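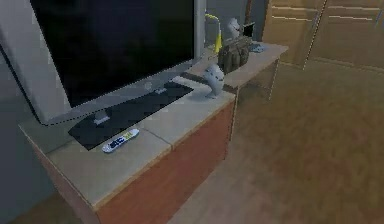

Figure 4. Simulated room used in the remote-retrieval task. The remote control lies near the front edge of the black mat under the television.

5.2 Failure analysis: the mat fault

We ran 3000 simulated episodes with the Alel policy in the Maltero environment. In each one the agent was told to find the remote control, drive to it and pick it up. The run ended with 2339 successes. Most of the other episodes were ordinary misses in which the gripper closed beside the remote or above it. This section deals with a smaller group that we first logged as misses and later had to treat as a safety matter.

In these episodes the arm came down too low, pressed on the mat and kept pressing. The remote in Figure 4 partly overlaps the lower border of the mat, so one part of it is over black and the other over the bare gray cabinet top. The depth estimate was poor on the black side. The planner took the mat for a gap in the surface and set the grasp height below the real top of the cabinet. The contact check should have stopped the motion, but it compared the measured force with a limit that was reset at every replanning step. As the planner replanned several times a second, the limit was never reached.

The next step made things worse. With the fingers pushed into the mat, the base backed away to try a new approach and the mat was dragged along. The television stand rests on the same mat. In 7 episodes the television tipped past its stable angle and fell from the cabinet. The simulator recorded no error for this. Our success measure looked only at the remote, and two of the episodes in which the television fell were scored as successful because the remote was in the gripper at the end.

We found the problem in August, while replaying episodes by hand for another purpose. None of the automatic reports had flagged it.

Three changes were made. The force limit is now held for the whole episode and is no longer cleared when the planner restarts. The base may not move while the fingers are in contact with anything other than the target object. The scoring script also checks the final pose of every object in the room, and an episode fails if any object other than the target has left its supporting surface.

We reran the 7 episodes from the same starting states. The television stayed upright in all of them, but the remote was picked up in only 4. In the others the arm stopped on contact and waited until time ran out. The depth error over the black mat remains. We tried the Hrnčiar filter on the depth input and saw no clear gain, and the results in Section 6 were produced without it.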